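Dye bench notebook
July, afternoon. Posted by M.
Last updated: July, 9:40 p.m.

Shade 401, again. I was ready to close it out and I'm not closing it out.

Where things stand: 13 skeins of the Lã worsted dyed to 401, all from one Erkari acid yellow plus the green toner, all in the same pot size, all with the same water. The Bistia reader says every one of them matches the card. My eyes say four of them don't. The sheet that came with the reader says my eyes are the problem, and I'd like to see somebody prove that before I ship yarn on the strength of it.

What I did this morning, in order:

Zeroed the Bistia on its own white tile. Read the card, five spots, wrote them down. Read each skein, five spots, wound tight on the gray paddle. Then I turned each skein a quarter turn on the paddle and read it again without telling myself which was which (tags folded under). The readings moved between the first pass and the second by nearly as much as they moved between skeins. So either the yarn changes color when I rotate it or the number on the screen is less solid than it looks with its two decimal places.

The company's answer to this, from their help page, is to average more readings. Averaging a reading that leans one way gives you a very tidy reading that leans one way. I did it anyway. Took 15 on skein 7. The average sat on the card value. Skein 7 still looks green next to skein 2, on the bench, at the window, and in the hallway.
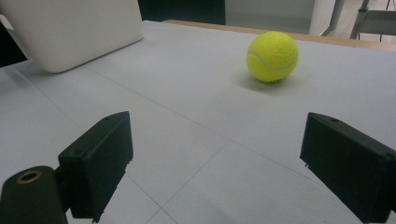 Fuzzy surfaces are the bad case for any of these readers and I don't think the makers tried very hard with them. A flat painted card throws light back in a well-behaved way. Wool has a halo of loose fiber standing off it, and each hair has a bright side and a shadow side, so what you measure depends on how the hairs are lying and where the lamp is. Same thing with the felt on a tennis ball: the upper left is brighter and the lower right is a deeper yellow-green, and I'd never say that ball was dyed two colors. If I had only a chip cut from each side in the photo I'd probably send one back as off shade. The eye fixes this up for you on an object it knows. A skein on a paddle isn't quite an object you know, and the reader doesn't fix up anything.

So, fair point to the other side: my four "green" skeins might be lying differently. I went back and brushed all of them the same direction with the boar brush and looked again. Two of the four went quiet. Skeins 7 and 11 still look green. That's a weaker complaint than I had at breakfast but it's still a complaint.

Things I checked that aren't it:

- Water. Same tap, same filter, pH strip the same color on every bath as far as I can read a pH strip.
- Rinse. Squeezed out 7 and 11 again in clear water, nothing came out.
- Lamp. Swapped the bench tube for the daylight one. Worse under both, in different ways.
- The card. It's had two years in a drawer and the edge looks fine against the middle.

Things I haven't checked and should: the scale under 5 grams. The toner goes in at such a small weight that a sticky scale would do all of this by itself. I've been assuming the scale is good because it was good in the spring. That's the same kind of assuming I'm complaining about in the Bistia people. 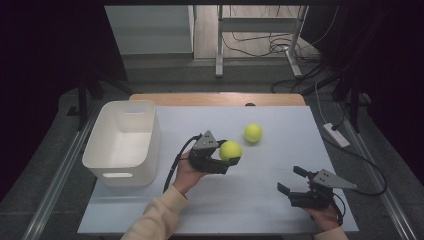 Two yellow-green balls, white bin, pale sheet.

Background matters more than anyone at Adum wants to hear. They approve shades over a white desk in a room with a blue carpet and then tell me the yarn came out warm. I tried the same pair of skeins (2 and 7) on white paper, on brown wrapping paper and on the gray paddle. On the brown paper I'd have passed both. On the white I'd have failed 7 without picking it up. If a tolerance depends on the paper, the tolerance should say which paper. Theirs says "visual match, normal conditions."

I also don't trust the name. The order calls 401 a yellow. Half the people who look at the card call it green, and they say it with some force. Once a person has decided it's a green, a skein that leans yellow looks wrong to them, and the reverse. I've started asking for the word first and showing the yarn second, and I've only got a handful of answers, so I'm not going to pretend it means anything yet.

Redid the toner stock at half strength so the measured amount is larger and the scale has less chance to ruin it. Dyed one test skein from the new stock. Temperature held, 15 minutes at the top, slow cool with the lid on. Too damp to judge. It looked lovely in the pot, as they always do.

Left to do before I'll sign:

Borrow a check weight. Dye two more off the new stock, from separate weighings. Read them brushed and unbrushed. Put 7 and 11 aside, tag them "M. doesn't like these," and have someone else pull the odd ones out of the pile with the tags hidden.

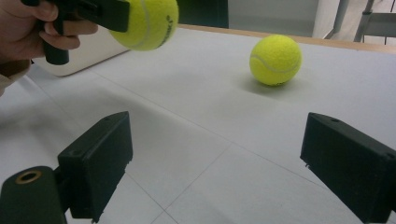

Sihan Ren thinks I'm grading the instrument on a job it was never sold for, and that the reader's use is to catch a bad pot, which would show up as a gap far bigger than anything I have on this page. Fine. Then the box shouldn't say "exact match on any material." I have the box. It says that.

Also from the same conversation: the suggestion that I pack the yarn tight behind a piece of glass so the fibers lie flat. I don't love it, glass adds its own reflection and the customer isn't going to knit behind a window. But it would at least make the rotation problem smaller, and I could subtract the glass by reading the card through it too. Will try with the thin picture-frame glass.

Evening note: test skein dry. Closer to 2 than to 7. One skein. I'm writing that down and going home.

Comments (3)

dyepot_ellen: The scale. It's always the scale. Mine drifted for a whole winter and I blamed the wool.

Karsten: Did you read the skeins straight off the drying rack or let them sit overnight? Mine shift a little for a day and then stop. I wouldn't trust any same-day number on wool.

M.: Overnight for the 13, not for the test one. Good catch, I'll read it again tomorrow before I believe it.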